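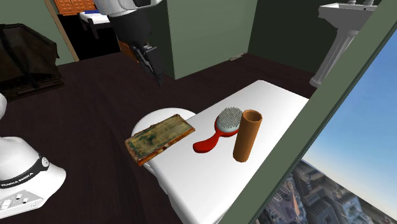

Changes to the Dindoscombe and Pratcombe water bill

11/14/20

Starting with the February bill, customers in Dindoscombe and Pratcombe will be charged for water under one rate schedule. Until now the two towns have been billed separately, with different due dates, different late fees and different rules on what counts as a leak. The change affects every household and business with a meter. It does not affect properties on private wells.

The new bill will come every 3 months. Dindoscombe customers are used to this already. Pratcombe customers have been getting a bill every month, so the first one under the new schedule will look large. It covers three months of water, and the rate per gallon in Pratcombe is staying the same. If you would like to keep paying monthly, you can sign up for the budget plan, which divides your yearly total into equal payments. The form is at the Haddad Street office and can also be mailed to you on request.

The base charge will be $60 per billing period for a standard home meter. That includes the first 80 units of water. Anything over that is charged by the unit, at the rate printed on the back of the bill. Larger meters, mostly at shops and farms, pay a higher base charge, and those customers will get a separate letter with the amount.

Dindoscombe customers will notice that the sewer line on the bill has moved. It used to be folded into the base charge and will now be listed by itself. Some people who called the office after the first notice thought this was a new fee. The sewer charge was always part of the total, and the base charge went down by the same amount when it was taken out.

Meter reading

The old meters in Pratcombe are still read by hand. There are 576 of them, and replacing them is planned but not scheduled. Please keep the lid of your meter box clear of snow, leaves, trash cans and parked cars. If the reader can't get to the box, your bill will be estimated from the same period last year and corrected at the next reading. Two estimated bills in a row will lead to a call or a note on the door asking you to set up a time.

If your meter is indoors, you can read it yourself and phone the number in. Read only the black digits. The red ones are fractions of a unit and are left off. Please have your account number ready, and call before the last day of the billing period.

Leaks

The leak adjustment is now the same in both towns. If you have a leak on your side of the meter and get it repaired, you can ask for a credit on one bill in any 12-month period. You will need a plumber's receipt, or receipts for parts if you did the work yourself. The credit covers half of the water above your normal use. Running toilets now count. They did not count in Pratcombe before, and this was the most common complaint in the written comments.

To check for a slow leak, turn off everything that uses water, write down the meter reading, and wait an hour or two without using any. Ice makers and water softeners need to be off as well. If the number has changed, water is going somewhere. A few drops of food coloring in the toilet tank will show whether the flapper is the problem: wait 15 minutes without flushing and see if the color gets into the bowl.

Brimow Road customers

Homes on Brimow Road have Dindoscombe water and Pratcombe sewer service, and have been getting two bills. These will be combined into one. Your Dindoscombe account number is the one that will carry over. If you pay through your bank, please cancel any automatic payment set up under the Pratcombe number after your last bill under that number is paid. Payments sent to a closed account will be returned by mail, and that can take a few weeks.

Paying your bill

Checks can be made out to either town's water department through the end of the winter. The drop box outside the Pratcombe office will stay, and it is emptied each morning the office is open. The drop box at the Dindoscombe library has been removed. Card payments can be made by phone or at the counter. Please do not put cash in the drop box.

The full rate schedule is posted at both offices. Copies are free.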